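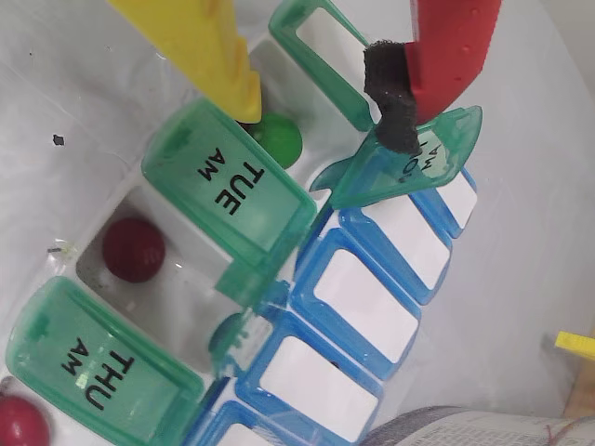 A weekly organizer with its morning lids open, one of them marked TUE AM.

Mortimer Van Dusen came to pill organizers late and under protest. "My father kept his in an ashtray," he says. "He lived to 85, so I considered the matter closed."

Then his doctor in Usbridge put him on 6 prescriptions, and his daughter mailed him a plastic box. It stayed in a drawer until November. These days he sells them from a narrow shop called Momgate, between a locksmith and a place that does eyebrows.

He likes the ones with color. Green lids for morning, he says, and blue for the rest, "so you can be half asleep and still insult the right one." He tells customers to practice before trusting themselves with medicine. Something round and bright will do, red or green, dropped in and fished out again.

What about the days of the week? Van Dusen shrugs. "I've been retired nine years. The lid says TUE, I take its word for it."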